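Antes de comprar una pinza para el taller: cuentas de servilleta

El catálogo de Lerkia pide 600 euros por su pinza con dedos acolchados. El de Enholm pide 278 por una que, en la foto, parece la misma con otro peinado. La diferencia suele aparecer después, en la letra pequeña de los recambios, así que conviene leer esa página primero y la portada luego, si queda humor.

Apunta lo que de verdad vas a agarrar. Yo hice la lista con Zuweira Osei y nos salieron 51 piezas, casi todas listones, tapas y cajitas con compartimentos. Solo 4 pasaban de la apertura máxima de la pinza barata — las cuatro que más movemos, naturalmente.

Mide el grosor, no el largo. Un listón largo impresiona mucho, pero a los dedos les da igual lo que sobresalga por arriba mientras el peso no los venza. Eso se prueba con la pieza más incómoda que tengas, nunca con el taquito de muestra del vendedor.
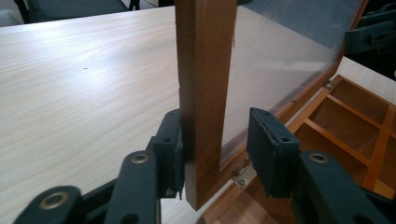

Listón de madera entre los dedos de la pinza, con la caja de compartimentos y su tapa de cristal al lado.

Mira las almohadillas. Se gastan por el borde y nadie las incluye en el presupuesto. Pregunta el precio del juego, si se cambian con un destornillador corriente y si hay que esperar a que vuelvan de vacaciones en julio.

Reserva sitio en la mesa. Una tapa abierta ocupa más de lo que uno recuerda, y el cristal tiene poco sentido del humor con los brazos articulados. Cillian Tierney dibuja el recorrido con cinta de carrocero antes de pedir nada. Le copié el truco sin pagarle derechos.

Si dudas entre dos modelos, pide uno prestado una semana y anota cada vez que acabas usando la mano.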